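How a Robot Learns to Put a Shape in a Hole

By Begoña Sepúlveda
September

If you ever played with a shape sorter when you were little, you already know how it works. You pick up a star, you look for the star hole, and you push the star in. It takes a small child a while to get good at it. Then one day it is easy, and the toy goes in a closet.

For a robot, it is still hard. That is why the students in the Gokside robotics club spend their afternoons on it. Gokside is a middle school club, and this fall it has 17 members. They are split into teams, and each team gives its robot a name. The two teams you will meet in this article are Tella and Gavalas. Both are getting ready for a contest called the Ukurville Shape Challenge.

What the contest asks for

The rules fit on one page. A robot arm has to pick up six foam shapes, one at a time, and put each one into the matching hole in a foam block. The robot must do it without help. Once a student presses the start button, every hand has to stay away until the robot is finished or the time runs out.

A shape counts only if it is all the way down in its hole. If it is leaning, or sitting on top, the team gets no points for it. If the robot pushes the block out of place, the team can keep going, but nobody is allowed to push the block back. This makes a lot of trouble, as you will see.

Why it is hard for a robot

Think about what your hand does when you put a key in a lock. You look at the lock first. Then you bring the key close, and for the last little bit you are mostly feeling. If the key bumps the edge, you wiggle it. You don't have to think about any of this. Your fingers send messages to your brain, and your brain sends messages back, all very fast.

A simple robot arm does not feel anything. It has motors, and each motor turns the amount it is told to turn. If the program says "go down," the arm goes down, whether there is a hole there or not. When the shape is a tiny bit to the left of where it should be, it lands on the edge of the hole and stops. The motor keeps trying to push. The foam bends. Sometimes the shape pops out sideways and flies off the table.

So the robot has to be given three kinds of information. It needs to know where the hole is. It needs to know where the shape is. And it needs to know which way the shape is turned.

That last one matters more for some shapes than for others. Take a circle. You can turn a circle as much as you want and it still looks the same, so it fits any way you hold it. A square looks the same after a quarter turn, so there are four ways to hold it that will fit. A five-pointed star has five ways. An arch has only one. If the arch is turned even a little, it will not go in.

Try it yourself with paper. Cut out a circle, a square and a star, and trace around each one on another sheet. Now put each shape back on its outline and turn it slowly. Count how many times it matches the outline before you get all the way around. (You will run out of patience with the circle.)

How the teams teach their robots

There are two common ways to tell a robot arm what to do, and the club uses both.

The first way is to write down positions. A position is a set of numbers that says how far across, how far back and how high the arm should be. The program is a list of these. Go to position one. Close the gripper. Go up. Go to position two. Go down. Open the gripper. Team Gavalas works this way. Their program is long, but it is easy to read, and when something goes wrong they can usually find the line that caused it.

The second way is to show the robot. A student moves the arm through the whole job by remote control, while a computer records every movement and what the camera sees at each moment. Then the student does it again, and again. Each recording is called a demonstration. After many demonstrations, a computer program looks for the pattern in them and tries to do the job itself. Team Tella works this way. So far they have recorded 243 demonstrations.

That is a lot of stars and squares. The team takes turns, and nobody drives for more than half an hour, because tired drivers get sloppy. A sloppy demonstration teaches the robot to be sloppy too. If a driver drops a shape or takes a strange path, the team talks about whether to keep that recording or throw it out.

Each way has something good about it. Written positions are exact, but they only work if everything is in the same spot every time. If the block slides over by the width of a pencil, Gavalas will put every shape down in the wrong place. A robot that has been shown many examples can sometimes handle a block that has moved, if the block also moved around in the demonstrations. But it can make mistakes that are hard to explain. When Tella misses, the team cannot look up the line that went wrong, because there isn't one.

The place where the work happens

Both teams practice in a gray box with an open top. The walls keep loose shapes from rolling onto the floor, and the plain color helps the camera. A bright block on a dull background is easy for a computer to find. A bright block on a table covered with backpacks and snack wrappers is not.

The club's block is bright green foam with twelve holes in it. The contest uses only six shapes, and the teams do not find out which six until the morning of the contest, so they have to be ready for all of them. The members agree that the big circle in the middle is the easiest. They argue about which is the hardest. Some say the star and some say the arch. 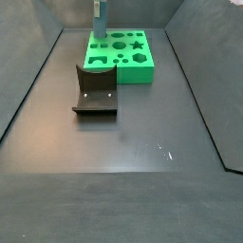
Keeping a practice log

Each team writes in a notebook after every practice run. The club has a rule that you write it down before you talk about it. People remember the good tries and forget the bad ones, and the notebook does not.

A page in the Gavalas notebook has four columns: the shape, whether it went in, what happened if it did not, and what the team changed before the next try. The last column is the important one. In the first weeks the team would change several things at the same time. They would slow the arm down, move the starting point and change the grip, all in one go. When the next try went better, they had no idea which change had helped. Now they change one thing and run it again.

Tella's notebook looks different. It has the number of each recording, the name of the driver, and a short note such as "star, block turned left" or "too fast at the end." When the robot keeps missing the same shape, the team goes through the notes to see how many good examples it has had. In September they noticed that almost all of their arch recordings had the block facing the same way. They spent 2 practices on nothing but arches.

What to do when the shape gets stuck

Both teams ran into the same problem, which is a shape that is almost in the hole. It is lined up well enough to start going down, and then one side catches.

People fix this with a wiggle, and a robot can be given a wiggle too. Gavalas has one written into the program. After the arm lowers a shape, it moves a very small amount left, right, forward and back, and then pushes down again. It looks funny, but it gets stuck shapes in more often than pushing straight down did.

Tella learned to wiggle from its drivers. Two of the students always wiggled the stick when a shape caught, and the robot picked up the habit. Now it sometimes wiggles over the circle, which doesn't need it. The team has decided to leave that alone.

Words to know

Gripper: the part of a robot that holds things, like a hand with very few fingers.

Demonstration: a recording of a person doing a job with the robot, used to teach the robot.

Position: the exact place where part of a robot is, written as numbers.

Program: a list of instructions for a computer or a robot.

Try it at home

You can find out what it is like to be a robot arm with one friend and a shape sorter. If you don't have a sorter, cut some holes in the lid of a shoebox and make shapes to fit them out of cardboard.

1. One person is the robot. The robot closes both eyes and holds a shape.

2. The other person is the program. The program can only say left, right, forward, back, up, down, turn and stop.

3. The robot does exactly what the program says and does not feel around for the hole.

4. Write down whether the shape went in. Then trade places.

After a few turns, let the robot feel around with one finger of the other hand, and see how much the results change. The Gokside club does this with every new member on the first day, and the star usually takes the longest.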